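Subject: Re: [relport-list] Saturday load-in and the monitor mix
From: Abdelilah Filali
To: relport-list

Hi all,

Replying to the whole list as three people wrote to me separately with the same questions.

Load-in at the Bristska is at 4 pm on Saturday, through the yard door. The front door stays locked until the bar opens. If you come by van, unload and move it right away, as the bakery next door needs the yard from 5 pm on. Street parking past the bridge is free after six.

Running order is the same as I sent before: Hajji first, then the two guest singers, then us. Hajji have asked for 25 minutes and I said yes. We have 50, which is eleven songs if we keep the talking short. The long version of "Jullden" is out. We play the album version and go straight into the next one without stopping.

Said wrote this last night:

> On the monitors, I would like to go back to what we had in the
> rehearsal room. Last time I had the backing track so loud in my
> wedge that I could not hear the second voice at all, and I came
> in early on both choruses. Can we get the track turned down for
> everybody, or is that only possible for the whole mix? Also I
> still have no answer about the DJ table. If it wobbles like the
> last one I would rather bring my own.
>
> Said

The house desk has four separate monitor sends, so everybody can have their own balance. Said gets the track low and the voices high. I get kick, bass and my own voice. The guests share one send, and they should agree on what they want before soundcheck. The fourth goes to the DJ position. Please say it once, clearly, when the engineer asks, and then leave it alone.

The table will be a solid one, and it will stand on the floor behind the riser, so jumping on the riser should not reach it.

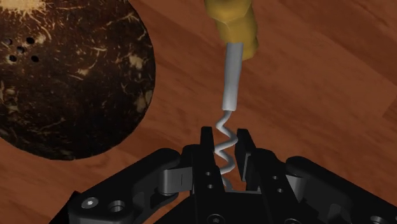 Said Zerouali answered this morning that a solid table is fine but he still wants the foam under the turntables, and that he has no problem with the album version of "Jullden" as long as the second verse stays in. He also asked if the guests could join us on the last chorus of the closing song. I think that works. We have five vocal mics and nobody needs to share.

Some numbers, as people keep asking. The room holds 232. Presale stands at 80 as of this morning, and the rest is at the door. Our guest list is five names in total for the whole crew, guests included, so please do not promise your cousins anything before you have checked with me. Hajji have their own list. We get the door after the house has taken its costs, and I will send the settlement to this list the day after.

Merch: the shirts are here. The print on the back came out darker than on the proof, but it is readable and I am not sending them back. The CDs are in two boxes in my hallway. I need one person at the merch table from doors until the end of our set, and one to take over after that so the first one can have a drink. Write to me directly if you can do it.

Recording: the engineer can give us a stereo file off the desk at no extra charge. It will be heavy on vocals and light on bass, as board recordings always are. If somebody has a field recorder, put it at the back of the room next to the desk and I can blend the two at home. Last time I got up to 538 MB for one set, so clear your card before you come.

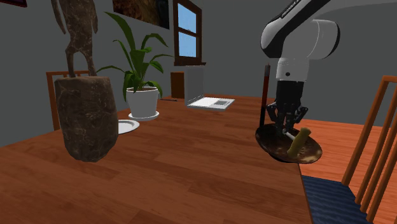 Table by the gray wall.

Still open:

- Who has the long XLR cable with the green tape on it? It was in the blue bag in April and it is not there now.
- The instrumental for song seven needs to be the newer bounce. The old one has the click in the last eight bars. Said, please send it again, the link has expired.
- Food. The house gives us soup and bread. Tell me by Thursday if you do not eat meat and I will pass it on.

Last rehearsal is the evening before, same room, 7 pm. We run the set twice from top to bottom, with the track at show level, and stop at ten because of the neighbors — they have been patient with us and I want to keep it that way.

Abdelilah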